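Clomulora Kitchens: progress report to the Wonine Fund, August
Second report of the grant period

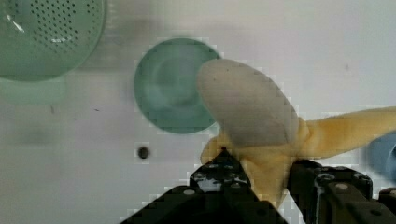 Dae-han Hyun thinks the cookery sessions are the strongest thing we run and has asked that this report say so near the top. He may be right. I would like better evidence than we have before I put my name to it.

Attendance. The grant set a target of 1,539 places filled over the year. The sign-in sheets so far give us 636. On paper that leaves us behind, though the summer weeks were always going to be thin and the autumn bookings are not in yet. What bothers me more is what the number means. A parent who comes every week is counted every week, so a full register can hide a small group. I have asked both sites to record first visits separately from now on. Doãn has started. Luka has not, and says the tablet form will not save the extra box.

What people learn. Our bid said families would cook more at home after finishing the course. The feedback cards are glowing, as feedback cards filled in next to the person who has just fed you tend to be. We rang those families who had agreed to a call a month later. Most said they had made at least one of the dishes again, usually the lentil soup, and several said the children had refused it. I do not think we can claim a change in habits from this. The old question, "Did you enjoy the course?", should go. I would replace it with one asking what was cooked at home in the past week, and accept that the answers will look worse.

Under-fives' table. This was added late, to keep small children busy while the adults cook, and it is the part parents mention most. The bid described it as early food education. I can't find anything that shows a four-year-old eats more fruit after an hour of playing shops, and I would prefer that we describe it as childcare and fund it as childcare. Without it the morning group at Doãn would probably fold.

Money. Spending to the end of the period is £3,790. Food costs are over budget and room hire is under, mainly through Luka closing for its roof repairs, so the total looks healthier than it is. Once both sites are running again the food line will not hold. We have 3 options: smaller portions, fewer dishes per session, or moving part of the printing budget across. I favour the last. The recipe booklets are handsome and I keep finding them left behind on chairs.

The online version. We said we would film a set of short lessons. Two have been made and hardly watched. The sound is poor on the first, and the second runs far too long for anyone with a pan on the hob. I recommend we stop there - the staff hours would do more good at the evening group, where there is a waiting list.

Before the next report we will send the new register figures from Doãn, with Luka's if the form has been mended, and a revised food budget for your approval. Please let us know by the end of the month whether the printing money can be moved.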